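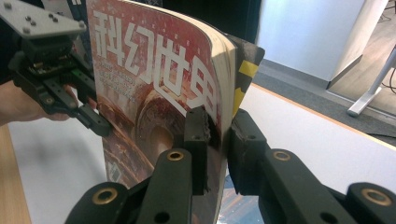 Home | Lists | Archive by Thread | Archive by Author | Search | Join or Leave

Clemstead Readers List
Subject: Re: Storing back issues in a damp house
From: Annelies Auer
Date: 9th June

Wael El-Sayed wrote:

> Hi all, I've inherited my uncle's magazines, mostly science fiction
> and a few railroad titles, and they're in cardboard boxes in the
> basement of our place in Masgate. The house went up in 1895 and the
> basement feels like it remembers every rainstorm. Some of the covers
> have started to wave and there's a smell. My wife wants them gone,
> I want to keep at least the ones I read as a kid. Do I need those
> plastic sleeves? And does anyone know if lying flat is better than
> standing up? I've read both.
>
> Wael

Hi Wael,

Oh, I know that smell! Get them out of the basement first, before you spend a cent on sleeves or anything else. Even a closet on the second floor is better, as long as it's on an inside wall. I kept mine against an outside wall in our old apartment for 14 years and the back row went spotty while the front row looked perfect, which I only found out when we moved. I'm still sore about a run of Imier Quarterly I'd collected since college.

Flat or standing, I've done both too, and I think people argue about it so much because both work if you do them properly. Thin stapled ones I lay flat, in short piles, and I turn every other one around so the spines don't build up on one side. The thick glued ones I stand up, but they have to be snug. If there's a gap they slump, and once they've slumped for a summer the spine takes on a curve and you're stuck with it (or I am anyway, I've never gotten one fully straight again. Heavy books on top for a couple of months helps some).

For the wavy covers, don't iron them. I'm begging you. I tried it on a duplicate with a tea towel in between, and the gloss came off on the towel. Just let them sit somewhere dry with air moving and then press them under a board. It's slow and boring and it's the only thing I trust.

The smell is harder. I put mine in a big lidded tub with an open dish of baking soda, with the magazines standing a little open so the air gets between the pages, and I leave them alone for 4 weeks. Change the baking soda halfway. Keep the dish well away from the paper, I knocked one over once and was still shaking powder out of a crossword supplement at Christmas. If you see actual fuzz on anything, keep it in a bag by itself and wear a mask when you look at it.

As for sleeves, I only use them for the ones I'd cry over. They aren't cheap when you've got boxes and boxes, and if the paper is at all damp when it goes in, you've sealed the damp in with it. Dry first, sleeve later. I buy the Huenchumán ones with the open top, they're a bit roomy for the smaller sizes but they don't cling.

And about your wife, my husband and I settled on a shelf limit. When the shelf is full, something has to leave before something new comes in. I cheat a little with the hall closet, he cheats with his records, and we've both stopped looking too closely.

What years are the railroad ones? I'm missing 2 issues of Masgate & District Lines, both from April, and I'd happily swap or pay postage.

Annelies

Filed under: Care & Storage, Magazines, Swaps

More from this list:
Re: Best glue for a loose cover
Foxing on endpapers, leave it or treat it?
WANTED: Imier Quarterly, any condition
Re: Re: Silverfish again
Clemstead spring swap, table sign-up
Dehumidifier running costs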